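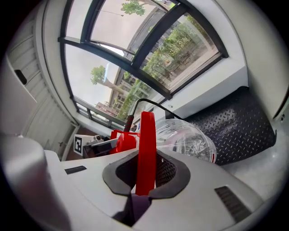 Window end of the bench, Friday. Clear tub on its side with the small metal stuff in it.

Going to use this thread to keep track of sorting out the bench. I've put it off since December and I want a record so I don't stop halfway again.

The window end is the worst part of the room for clutter and the best part for light. It's a big curved window with thick gray frames, so even on a flat white day like Friday I can work without the lamp until late afternoon.

First job is the small metal. Screws, bolts, washers, the odd spacer. All of it has been going into whatever container was closest for as long as I've had this room.

I bought a Skundden drawer cabinet for it. Plastic drawers, metal shell, hangs on a rail or stands by itself. Mine will stand. The wall next to the window is curved too and I'm not drilling into it.

Ordered the dividers separately. They come in a pack of 10 and I only needed a few, but the seller doesn't split packs. If anyone local wants the extras, message me.

My sorting method: tip a handful onto a baking tray, pull out anything bent or rusty, then sort by thread, then by length. I used to go by head type first and it made everything slower.

Anything I can't identify after trying it in the thread gauge goes in a jar marked UNKNOWN. When the jar is full it goes to the scrap metal bin. I've never once gone back to an unknown jar and found what I needed.

A question came in about clear tubs versus opaque. Clear. I label them anyway, but I look at the contents before I read the label, every time.

The clear one in the photo will be kept. It's a decent size for whatever I'm using that week. It just shouldn't be where I store everything.

Next is the cables. There's a black one that loops right over the stuff at that end and stops near the window sill. I would like it to go along the back.

Tried Karaca stick-on clips for this last year, on the underside of the bench. They held through winter and let go in the first warm week. Direct sun, so I blame the adhesive getting soft. Using screw-in clips this time.

If you do screw-in clips, drill a pilot hole. I split the edge of a shelf last year by skipping that.

Red plastic parts are getting their own box. I had them mixed in with the black ones and the gray ones, and sorting by color is crude but I can find them now.

Long tools with handles are a separate problem. I keep setting them down at the back and then reaching over everything to get one. Plan is a Drellar rack on the short side, handles up. It takes 2 screws and holds more than I own.

Measured twice for the rack. It will clear the window frame with room for my hand.

Weekend update. Drawer cabinet is in and the top row is full. Top row is the sizes I use most, bottom row is the long bolts, which are heavy and I don't want them up high.

Labels are masking tape and marker. I have a label maker. The tape comes off when I change my mind about a drawer, and I've changed my mind a lot already.

Somebody asked how many screws one person needs. I bought a box of 2000 wood screws once because it was cheaper per screw than the small box. I still have most of them. Buy the small box.

Cleaned the inside of the glass while that end was cleared. The outside is harder with the railing out there, so it can wait for a dry day. Looks better anyway, and I can see the tree properly.

Cable is clipped along the back now. I left some slack at the sill end so the plug can come out without pulling on anything. The clips are spaced closer together at the corner, where it wants to lift.

One mistake: I set the cabinet too close to the window at first and the drawers caught the sun. The labels were curling by the afternoon. Moved it a forearm's length in and they've been fine.

The Drellar rack is delayed. The store in Derley says next week, and they said that last week too. The long tools are in a bucket on the floor until then.

What I'm trying to keep to from here: the bench by the window is for the job I'm doing, and leftover hardware goes in a drawer the same evening. I've managed it for four evenings.

Still to do: rack, outside of the glass, and the bottom shelf, which I haven't opened up yet. I'll add to this when the rack gets here.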